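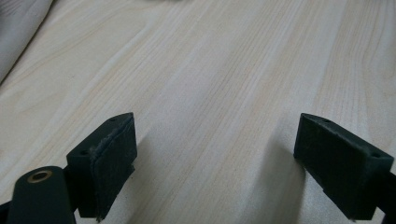
Kyrylo Polishchuk

How to Test Whether a Machine Can Fold and Put Away a Cloth

The question of whether machines can do household chores is usually put in terms too broad to answer. A machine that closes its fingers on a towel has not done the laundry, and a machine that fails to fold a shirt may still be able to wipe a counter. This guide sets out the procedure used in the Semeniuk chore trials for one small job: picking up a cloth from a table, folding it once, and placing it in a shallow bin. It is intended for schools, workshops and small firms that wish to judge a two-finger gripper before committing money or staff time to it.

Before You Begin

You will need a table, a plain cotton cloth, a bin with low sides, a timer and a printed score sheet. The table should be steady and at a height where the gripper can reach all four corners of the cloth without strain on the arm. A pale surface is preferred for a dark gripper, as the fingertips are then easier to follow in recordings.

Read the maker's safety instructions in full. One member of staff should stand within reach of the stop control at all times and should have no other duty during the run.

Check the finger pads. Lint on a pad reduces its hold on thin fabric, and an edge that has begun to fray can catch a thread and drag the cloth. Wipe the pads with a dry brush and record their condition on the score sheet. Pads should not be replaced in the middle of a trial set. If replacement becomes necessary, begin the set again.

Step 1. Define the Job in Writing

State where the cloth starts, where it must finish, and what will be accepted as folded. Our working rule is that the two short edges must lie within 20 millimeters of each other. Anything looser is marked as a partial result. Do not change the rule after the first run, even if it proves too strict for the machine under test.

Step 2. Set a Human Baseline

Ask a person to do the same job with the same type of gripper held in the hand. This separates the limits of the fingers from the limits of the control system. When Marin Kadrić ran our baseline, he found that lifting a single layer of cloth from a flat table was the slow part, even with a person guiding every movement. Folding and placing gave him little trouble once he had a corner.

Step 3. Run the Open-Finger Check

Fine pinching depends on where the fingers rest before they close. Set the gripper to its open position above a clear part of the table, level with the height you intend to use for the approach, and hold it still.
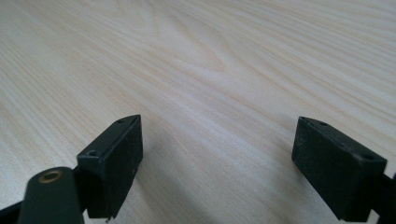
Finger alignment deserves more attention than it usually receives from people who are new to this work. A difference in height that would not matter when lifting a block can leave one fingertip above the cloth and the other pressed into the table. With the black finger pads set wide apart and roughly level over bare wood, as they are at this point in the check, the operator can compare the two tips directly. Close the fingers slowly, watch for one reaching the center line first, and note the result. Repeat the check after each change of batteries or mounting.

Step 4. Run the Trial Set

Begin with the cloth already folded and ask only that it be moved to the bin. Several layers of fabric give the fingers something to hold, and most current systems manage this stage well. Next, lay the cloth flat and ask for a lift from one corner. Finally, ask for the complete job.

Between runs, return the cloth by hand and shake it out. Vary its angle on the table. A system that succeeds only when the cloth lies square to the table has learned a position, and the score sheet should say so.

Step 5. Score the Results

Record each run as complete, partial or failed, and enter the cause of any failure in plain words: missed the corner, lifted two layers, dropped over the bin. Count every stop by the safety operator as a failure.

Our own set covered 1,780 runs across the three stages, of which 1,282 were scored complete. That total should be read with care. The folded-cloth stage reached 98 percent, and it accounts for much of the overall figure. The flat lift was far weaker, and the full job was weaker again.

What the Results Support

On the present evidence, a two-finger gripper may be trusted to move folded linen from a table to a bin under light supervision. It should not yet be given a basket of mixed laundry and left alone. For shop-floor use, such as stacking cleaning cloths at a packing bench, the case is better - the cloths are all of one size, and a person can present them already folded.

Tatsuya Honda has proposed a further stage using damp cloths, which cling to the table and to each other. The procedure for that stage will be issued in December. Sites that have completed Steps 1 to 5 may use their existing score sheets and need only add a column for the weight of the cloth before each run.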